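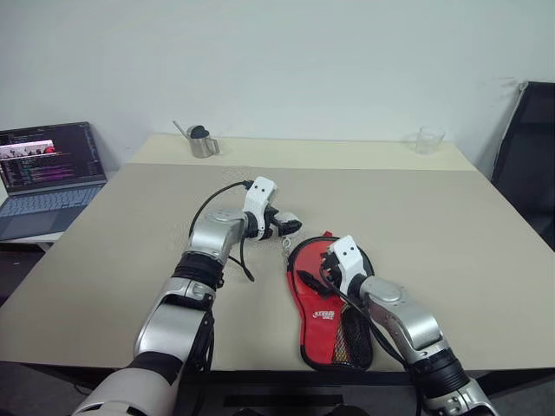

Omerport, January

Filed under: Control / Perception / Bench diary

Spent the morning on the hold-down problem again. The paddle case is a poor test object for a planner that wants rigid geometry, so it is a good one for me. The right arm pins the fabric and the left arm is supposed to come in for the zipper pull. Pinning is a force target on one axis and position on the other two. The left arm is plain impedance control with a low stiffness in the wrist.

The trouble is in the handover between the two. The task graph marks "pinned" as true when the right arm's normal force stays above threshold for 200 ms. Padding keeps settling after that. The force estimate drops, the flag flips back to false, and the left arm's approach gets canceled a few centimeters out. In the log it looks like indecision. It is a missing hysteresis band. I put in separate enter and exit thresholds and moved the check out of the perception callback, where it never belonged.

Also found that the keypoint node was publishing in the head camera frame with a stale transform. The lag was 35 ms, enough to matter when the arms are moving and invisible when they are still. All my calibration checks were done with the arms still. I now look up the transform at the image timestamp and drop the message if it isn't in the buffer.

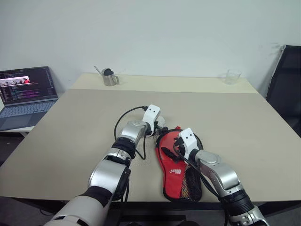 Posted by Colton Chisholm

Second half of the day, different branch. The segmentation mask treats the mesh pocket as a separate object whenever the pattern behind it shows through. The grasp sampler then gets two small clouds and proposes contacts along the seam between them. I merged masks that share a long border and sit at the same depth -- crude, but the seam candidates are gone from the replay set. The dark zipper edging survives the merge, and that is the part I care about, because the approach direction is computed from it.

Ran 51 replays offline against the merged masks. In 4 of them the fitted edge line ran the wrong way around the rounded end, and the left gripper pose came out rotated half a turn. The fit has no preferred direction. I will seed it from the narrow end of the case, which the detector finds reliably enough.

Tooling note: the viewer in the corner of the editor eats more CPU than the planner does. It redraws at full camera rate even with the preview shrunk to a thumbnail. Capped it in the launch config. Loop jitter on the right arm went down at once, so some of last month's tuning was me compensating for a preview window. Reverted two of those gains. The third I left alone until I can read my own commit message.

To do: log the exit threshold with each run, write a test for the transform buffer, rename the "pinned" flag to something that says it is an estimate.

Related entries
Alldale planner: why the retry node loops
Akinola wrist calibration, second attempt
Notes on the Rukell message bus and dropped frames
Force thresholds for soft goods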